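Drestadville : on plie, on trie, et les portants se remplissent

La grande collecte de vêtements de Drestadville a démarré, et je suis allée y passer une partie de l'après-midi. Je pensais rester vingt minutes, prendre deux notes et filer. J'y étais encore à la fermeture, avec mal au dos et une opinion très arrêtée sur la bonne façon de plier une chemise !

Pour celles et ceux qui ont raté les affiches : l'association Pasaribu récupère les hauts, les pulls et les chemises dont on ne se sert plus, les remet en état et les redistribue avant les grands froids. L'an dernier, elle en a rassemblé 1493, un chiffre que l'on m'a répété plusieurs fois avec une fierté que je comprends très bien. Cette année, le tri et le pliage se font dans les locaux de la rue Odomlow, plus clairs que l'ancienne salle et surtout mieux chauffés (ceux qui étaient là l'hiver dernier apprécieront).

Le principe est simple sur le papier. Les sacs arrivent par la cour, on vérifie les coutures, les boutons, les cols, puis on passe au pliage. Et là, attention, ça ne rigole plus. Jiahui Shi, qui coordonne l'atelier, a une méthode et elle y tient : on boutonne d'abord, on pose le vêtement à plat, on rabat les côtés et les manches, on remonte le bas, on finit par le col. « Un vêtement bien plié, les gens le prennent en main et le regardent. Un vêtement en boule, ils le laissent dans le bac », m'a-t-elle dit pendant que je me battais avec une manche.

J'avoue que j'ai recommencé ma première chemise 4 fois. Le tissu glisse, une manche ressort toujours d'un côté, et quand on croit avoir fini, le col est de travers. La voisine de table en pliait trois pendant ce temps, tout en me racontant ses vacances de juin - je n'ai pas tout suivi, j'étais concentrée.

Ce qui m'a plu, ce sont les petits détails des vêtements eux-mêmes. On croit qu'une chemise grise est une chemise grise, et puis on tombe sur un liseré orangé le long de la patte de boutonnage, ou sur une bande de petits motifs imprimés bruns et jaunes. Jiahui demande d'ailleurs de laisser ces détails visibles une fois la pièce pliée, pour que l'on puisse choisir sans tout déballer.

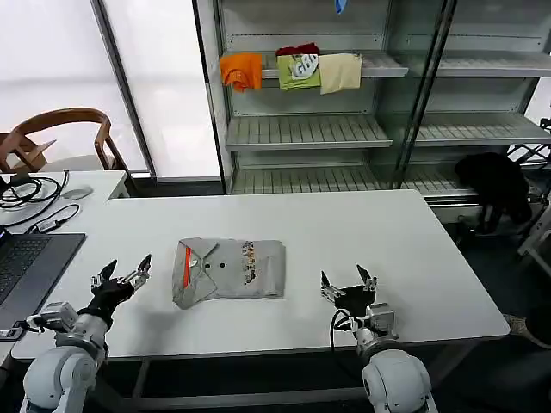
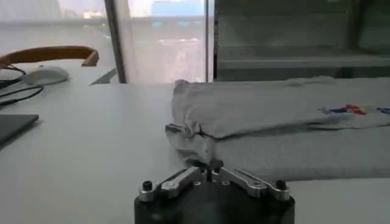
Du gris clair, et quand même un peu de couleur dans les imprimés.

Où et quand déposer ses vêtements

L'atelier reçoit les dons rue Odomlow jusqu'à la fin du mois, en fin d'après-midi. On peut venir avec des sacs fermés ou une caisse, mais merci de ne rien laisser devant la porte quand c'est fermé : la pluie a déjà abîmé un lot entier la saison passée, et c'était à pleurer. La blanchisserie Drudari prend en charge le lavage des pièces qui en ont besoin, jusqu'à 27 kilos par semaine, ce qui soulage beaucoup l'équipe. Il reste préférable d'apporter du linge propre, évidemment.

Côté tailles, il manque surtout des hauts pour adolescents et des chemises d'homme à manches longues. Les pulls d'enfants, en revanche, débordent (j'ai vu les sacs, je confirme). Les chaussures et les manteaux ne sont pas acceptés cette fois, une autre collecte leur sera consacrée.

Et si l'envie vous prend de plier

Des séances ouvertes à tous sont prévues, avec 18 places à chaque fois, sans obligation de revenir ensuite. On s'inscrit sur place ou par téléphone auprès de Pasaribu. Il n'y a rien à apporter, le thé est fourni, et quelqu'un vous montre les gestes au début. Les enfants sont les bienvenus s'ils sont accompagnés - le jour de ma visite, deux gamins s'étaient lancés dans un concours de chaussettes qui n'avait strictement rien à voir avec la collecte, mais l'ambiance y gagnait.

Les vêtements prêts seront proposés gratuitement dans la salle du rez-de-chaussée, rangés par taille. Pasaribu cherche aussi des portants et des cintres, même dépareillés, et un fer à repasser qui ne fuit pas. Si vous en avez un qui dort dans un placard, vous ferez des heureux. De mon côté, j'ai retrouvé cinq pulls que je ne mets plus et je les dépose cette semaine, pliés à la manière de Jiahui, col compris.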